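Stuloro Hand-Held Gripper: Project Report
Liliana Sanna and Guido Testa

3. Construction and Trials

The gripper was built in the shared workshop over 8 weeks, beginning in August. The first pair of finger pads was smooth and was replaced after rounded objects slipped during lifting.
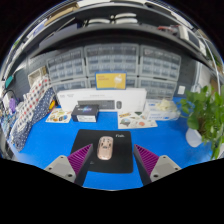 Pad geometry was the main design decision. Closely spaced parallel ridges were chosen for the inner edge of each finger, and each gray base has two screw holes on its face. The small computer mouse was included in the trial set for its glossy shell. Of 92 trial grasps across all objects, three ended in a drop. Wear on the ridges was not measured and remains open for the second term.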